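How to Look Up a Rugby League Player's Career Record

If you write about players for a club newsletter or a fan page, you will need to check appearance counts, points and awards before you publish. The steps below work for most men's and women's players at the senior level. Set aside an evening for your first one.

Step 1. Write down the player's full name

Include any former surname and any common short form. Programs from the same season often spell a name two ways. Put every version at the top of your sheet.

Step 2. Pick one main source

I use the Stonari match index because it lists every game on its own line. Guveo has better photos and birth dates, but it only gives season totals, so you can't see which games went into them. Use it as a second check.
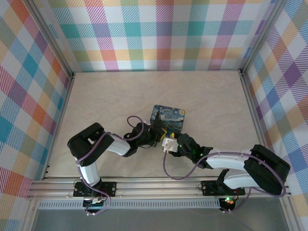 Which games count toward a career total?

Count league rounds, finals and cup games. Leave out trials, preseason games and nines tournaments unless your page has a separate line for them. Representative games go in their own row.

Step 3. Build the season table

Make one row for each season and use these columns: club, games, tries, goals, field goals, points. Fill in the games column first and finish it before you start on tries. A mistake in games is easier to find when the other columns are still blank.

If a player changed clubs during a season, use two rows for that year. The Trukside fixtures list shows the date of each round, so you can see where to split it.

Step 4. Check the points

Multiply tries by four and goals by two, then add one for each field goal. For seasons before tries went to four points, use three. Two-point field goals also need their own column if the competition had them.

My sheet for one long-serving goalkicker came to 1,654 points. Guveo had 1,727.

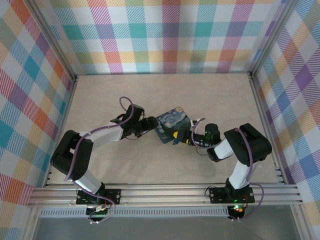

The gap was 73 points, and most of it came from preseason games that Guveo had included in three of the seasons. The rest was one cup match entered twice. Go season by season when this happens. Comparing the two career totals tells you nothing about where the error is.

Step 5. Confirm the awards

Awards are where most fan pages go wrong. A nomination gets copied as a win, or a club award gets listed as a league award. Find a report from the week of the ceremony and note the exact name of the award and the season it was for. Some are handed out the following May, so the year on the trophy and the year of the ceremony may differ.

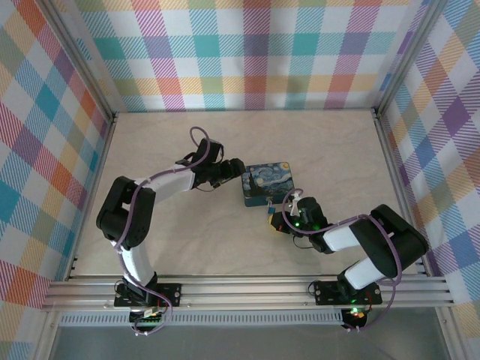

Team honors need the same care. A player who was in the squad for a final but did not take the field should be listed as a squad member. Team sheets will settle it. Rainer Strobel's Teuber archive has scanned sheets for 21 seasons, and you can search them by round.

Step 6. Leave personal details for last

Use only what the player has said in a published interview or on a public profile. If you can't find a birth date in two separate places, leave the line blank.

Step 7. Date your sheet

Write the date of your last check under the table, in this form:

Correct to Monday, April 22, 2019

For active players, update the table after each round or at the end of the season. Pick one and stick with it. Save the old version under a different file name before you change anything.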